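Norkeo Student Robotics Challenge Adds Table-Clearing Event for Club Teams

August 21st is not used here as a deadline; registration closes 21st August.The Norkeo Student Robotics Challenge will include a table-clearing event for the first time this season, open to school and college clubs. The event was developed with the robotics club at Druvik Technical College, whose members have spent the summer preparing the practice task and writing the rules.

Each team will program a pair of robot arms to tidy a table after a meal. Dishes belong in the rack, and used tissues and snack wrappers go into a clear plastic container. 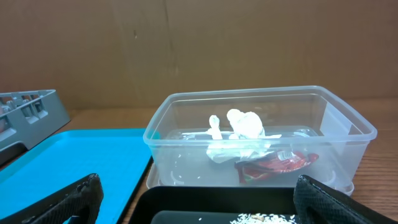
Teams will have 15 minutes per run and may make 2 scored attempts. Points are awarded for each item handled correctly, with deductions for dropped dishes and for rice left on the tabletop. Loose grains remain the hardest part of the task, and the rules allow teams to choose their own method for dealing with them.

"Our members wanted an event that looks like a real chore," the Druvik club said in a statement. "A bowl on its side or a few grains of rice can take weeks of work – and students learn a great deal from both."
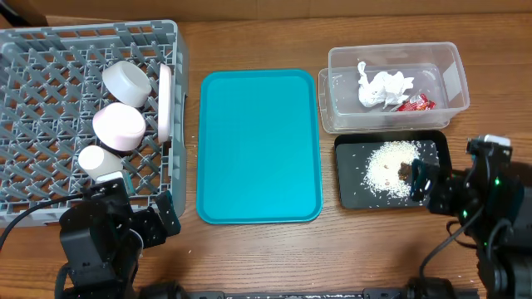

The Grametti Foundation will provide grants of $300 to 10 clubs that have not entered the challenge before. Grants may be spent on parts, trays, dishes and other practice materials. Clubs without arms of their own may apply for bench time at the Ivanyshyn Learning Center, where training sessions will be offered before the regional rounds in January.

The full rules, scoring sheet and grant application are available from the Norkeo challenge office. Team advisers should submit one form per club.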